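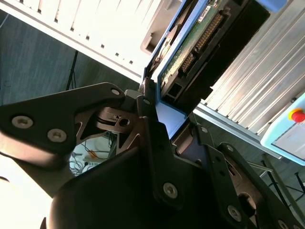

Sokgate, May 27, 2022

Section 8. Moving your Perno library to a new disk

This section covers copying an existing Perno photo library to a larger disk and pointing the program at the new location. It applies to Perno on desktop computers only. Tablet users should go to the section on shared folders.

Before you start

You need the new disk, already installed and formatted, and your Perno password. The new disk must have at least 400 GB free, even if your library is smaller, as Perno writes a temporary index while it copies.

Caution: Do not drag the library folder across by hand. The catalog stores full paths, and a hand copy will open with every thumbnail marked missing.

Copying the library

1. Close Perno on every computer that uses the library.
2. Open Perno again on the main computer only.
3. Go to Library > Maintenance and select Verify. Wait for the green bar to finish.
4. If Verify reports error 123, select Repair and run Verify again.
5. Go to Library > Move. Select the new disk from the list.
6. Leave "Keep original" checked.
7. Select Start.

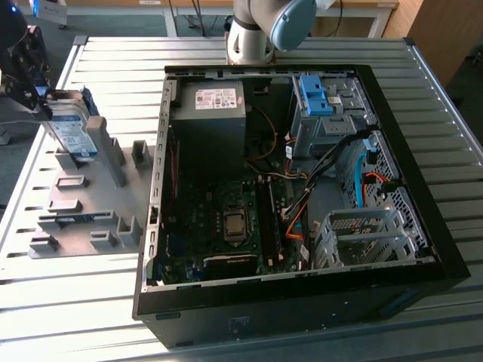
Large libraries take several hours. You can lock the screen during the copy, but turn off sleep mode first. If the power fails, open Perno and select Resume. It picks up at the last finished album.

Note: Albums imported from Cleturar keep their own date format. The dates are copied correctly but may sort out of order until the index is rebuilt.

Checking the result

8. When the copy ends, write down the item total shown in the report.
9. Go to Library > Info and compare. The two totals must match exactly.
10. Open a few albums, including one with video.
11. Select Rebuild Index.

Keep the original library until you have made one full backup from the new disk. After that you can remove it with Library > Retire. Deleting the folder in the file manager leaves a lock file behind, and Perno will ask for the old disk each time it opens.

Comments

Karim Harb: Step 9 gave me 2836 in the report and one fewer in Info. Ran Rebuild Index and now they match. Maybe put step 11 first?

akl_user: Does Resume work if the disk letter changed? Mine did after a restart.

tessellate: You have to set the letter back, then Resume. Found that out in April.

Related sections

Backing up to an Akl drive
Importing albums from Cleturar
Error codes and what they mean
Shared folders on tablets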